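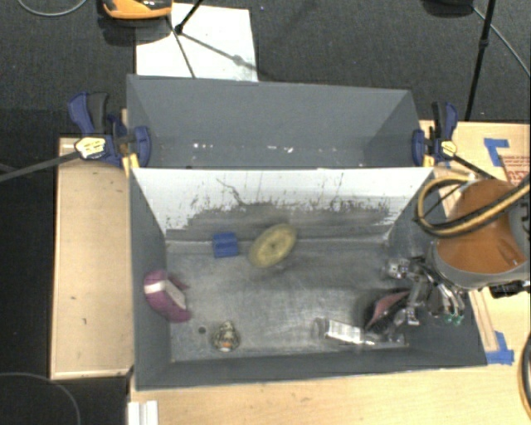 Grey two-part bin with a small blue block in the front compartment.

Noise gate

A noise gate is an audio processor that mutes or lowers a signal when its level drops below a set threshold. Attack, hold and release controls govern how fast it opens and closes. The Votico 11, designed by Ardalan Pakzad, adds a filter on the detector input – useful on drums, where cymbal spill can open the gate. Its hold time can be set from 3 to 643 ms.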